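Sunday, August 19, 2018

Learning to cook from my mother-in-law, by letter

My mother-in-law, Margareta Ghiță, does not like the telephone. She says that on the phone she forgets what she wanted to tell, and then she remembers it when the call is finished and is angry for the whole evening. So she writes letters. When I moved to Prutstead with her son, she started to send me recipes, one in every letter, and I have now 84 of them in a shoe box.

For the first years I only read them. I could not cook from them, and I was ashamed to say so. The problem was the quantities. In my family we cooked with a scale. In hers the flour is "as much as it takes," the salt is "like for us," and the oven is "hot, but you know how." I did not know how. I wrote back and asked how many grams, and she answered with four pages about the wedding of a cousin and no grams.

My neighbor Magdolna Hegedűs helped me to understand it. She read one of the letters with me at the kitchen table (I translated aloud, slowly) and said that her grandmother talked in the same way. "She is telling you to look at the dough," she said. "You are looking at the paper."

I made the Easter bread with her the next Saturday. We put the letter in a drawer. The first loaf was heavy and we ate it toasted, with much butter. The second one was better. By December I could make it alone, and I understood that "as much as it takes" is a real instruction. Flour is different from one bag to another, and a kitchen in winter is not the same as a kitchen in summer.

The bowl matters also, more than I thought. Margareta has one wide enamel bowl for everything, and in the letters she measures by it: "until the dough comes to the flower that is painted inside." I have no flower, of course. I learned to judge by my own bowls, and I like best the ones with a smooth wall, where the dough lets go easily when it is ready.

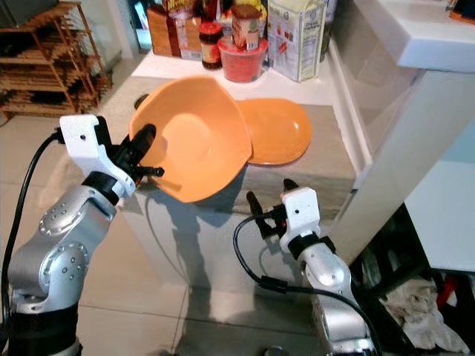

What I changed, and what I left

Some things I do in my own way now. I let the dough rise in the fridge during the night, because I work in the mornings. I put less sugar in the walnut filling. I told her about the sugar in a letter and she did not comment on it – she only sent the same recipe again, with the sugar underlined.

Other things I would not touch. She warms the milk with the lemon peel inside and takes the peel out before the yeast goes in. I tried once to grate the peel directly into the dough, to save time, and the taste was sharper and my husband noticed it with the first bite.

Last month I started to copy the letters into a notebook, in both languages. It goes slowly. Her handwriting leans more in the newer ones, and there is a word in the plum dumpling recipe that we still cannot read. My husband thinks it is "patience." I think it is "semolina." I have written to her to ask, and the answer will come with the next recipe, number 85, if she does not forget the question and tell me about another wedding.

This website uses cookies to remember your settings. By continuing to read you agree to this. OK

Contact | © 2018 Letters from Margareta's Kitchen | Back to top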